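Progress report to the Ferkance fund, second period
Project: Choosing a gripper for household tool handling
Prepared by Macarena Escobar, with test notes from Rogério Peixoto
2021-05-16

Dear all,

We've had a very good few months in Vermont, and I'm glad to be writing this one up. When we sent the first report we had two candidate grippers, a stack of half-working scripts and a lot of opinions. We now have numbers, and the numbers disagree with several of the opinions (including two of mine).

A quick reminder of the question you are paying us to answer. We want to know which gripper and which camera position a small kitchen-help arm should use when it has to pick up thin, long-handled things and keep hold of them. The two grippers are the Nørgaard, a parallel gripper with flat fingers, and the Ditia, which has softer, curved fingers that wrap a little around whatever they close on. The arm and the controller stay the same for both, so any difference we see should come from the hand and from the view it gets.

Simulation work

Most of this period went into simulation, as planned. Rogério rebuilt the kitchen setup from scratch and it now runs overnight without anyone watching it, which has changed our working lives. We completed 3,240 simulated grasps, split evenly between the two grippers, with the tools turned and shifted to a new starting position each time. The old setup reset the tools to nearly the same spot every time, and we were fooling ourselves with how good everything looked.

The flat fingers did better than I expected on narrow handles. Once they are lined up, the handle sits between two straight faces and has very little room to roll. The Ditia is more forgiving when the approach is off to one side, and it is clearly the nicer hand for anything round or lumpy. On handles, though, it tends to let the tool swing a few degrees as the fingers settle, and the controller then has to chase the new angle. 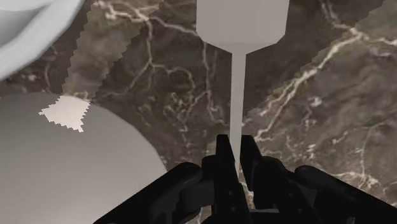

Camera position was the second big item. We compared a camera mounted at the wrist with a fixed one looking across the counter, and the wrist view is winning for the final approach. With the fixed camera, the arm itself gets in the way just when the fingers are about to close. From the wrist, the case we care about most is easy to read: a long, slender gray handle running straight down between the black fingers, with the broad head of the tool out ahead of them. The controller can use the line of that handle to judge the angle of the tool, and that one change cleaned up a lot of crooked grasps. The cost is that we lose the rest of the counter. Bowls and plates come in only as curves at the side, and the controller has no idea how far they extend past what it can see. For now we use the fixed camera to plan the move and switch to the wrist camera for the last stretch. The switch was clumsy at first, with a pause long enough to make you think the program had crashed, but Rogério has it running smoothly now.

Lighting is still a weak point. Our renderer draws shadows on the marble countertop with blocky, stair-stepped borders, and the edge finder sometimes takes one of those borders for the side of a real object. The pale marble veins can cause the same kind of trouble. We tried a plain gray counter for comparison and the false edges mostly went away, but real kitchens have patterned counters and I would much prefer to solve this than hide from it. A finer shadow setting helps and slows the runs down. We are testing a middle setting.

Bench work

We have also started on the real arm. So far that means 917 grasps, nearly all of them with the Nørgaard, so please don't read a comparison into that number yet. The Ditia fingers arrived later than we hoped and one mounting plate had to be redrilled. It is on the arm now and closing properly.

The pleasant surprise is how well the grip force settings carried over from simulation. I had set aside two weeks for retuning and we needed three days. The less pleasant part is friction. Our simulated handles are all the same, and the real ones in our drawer run from rough to very slick. The slick ones slide lengthwise when the arm lifts quickly. We have added 23 handles to the bench set so that we can measure this properly.

Money and time

We are on budget. The replacement mounting plate came out of the small parts line, and the overnight runs cost less in computer time than we had set aside. We would like to move what is left over there into finger pads, if you are happy with that. A short yes by email is enough.

Next steps

Rogério will finish the shadow tests first and then rerun the fixed-camera cases with the new setting. I will bring the Ditia up to the same number of bench grasps as the Nørgaard, using the same handles in the same order. After that we start on lifting and turning a tool while holding it, the part I have been looking forward to since we wrote the proposal. A full side-by-side comparison is due to you in October and I see no reason to move that date.

You are very welcome to come by and see the arm running. Mornings are best.

Macarena Escobar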